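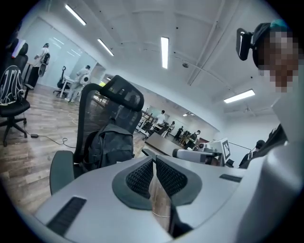
Office chairs take a beating, and most of it has nothing to do with sitting

By the time Domnica Costache gets to an office, the complaint is usually already written down. The chair leans back when it shouldn't. The headrest won't stay up. One armrest wobbles. She reads the list, goes to the chair, and looks at what is hanging on it.

"Nine times out of ten it's a bag," she said when we spoke on Thursday. "A laptop, a charger, a water bottle, somebody's gym shoes. That goes on the back of the chair at eight in the morning and stays there until they go home."

Costache repairs and refits office seating for Bratine, a small firm in Stovthorpe that looks after furniture for shared workspaces. She started in the workshop, replacing gas lifts and casters, and moved to site visits after a few years. Her current list has 769 chairs on it, most of them black mesh models with a separate headrest and padded arms.

Mesh is what clients ask for now, she said. It stays cooler in summer and is easy to wipe. It also gets treated as a coat rack more than the old upholstered chairs did, partly because the headrest gives people something to hook a strap over.

"The headrest holds up your head. It's on a bracket, and the bracket has a little ratchet in it. You hang a full backpack off that every day and the ratchet goes. Then they tell me the chair is no good."

She would sooner see a bag put on the seat, leaning against the backrest, if the chair is free. The seat is built to carry a person and a backpack is no trouble to it. What she doesn't like is a bag on the seat of a chair someone then pulls out in a hurry, with the straps trailing down by the casters.

Cables are her other subject. She keeps a jar at the workshop of things she has cut out of caster wheels, and most of it is wire. Power adapters left on the floor get rolled over and crack at the seam. On plank floors the chairs travel farther than people expect, so a cable that was out of the way before lunch may be under a wheel after it.

"I ask people to look down before they push back. They say yes. Then I come back in December and there's another one wrapped around the axle."

Her advice to offices is short. Put hooks on the wall or on the side of the desk. Run the chargers along the desk leg and tie them there. Check the casters twice a year, with the chair turned upside down, and pull out the hair and thread. If a chair is on a hard floor, ask for soft wheels.

A set of hooks for a room of 24 desks cost one of her clients, Tisham, $170. She put them up herself in an afternoon. The room had been sending her two or three headrests every quarter, and she hasn't had one from there this year.

Not everyone uses them. At Căpraru, where she fitted the same hooks, people still sling jackets and cloths over the tops of the chairs, and she has stopped mentioning it.

"A jacket weighs nothing. I don't care about a jacket," she said. "Take the laptop out of the bag first and we can talk about the bag."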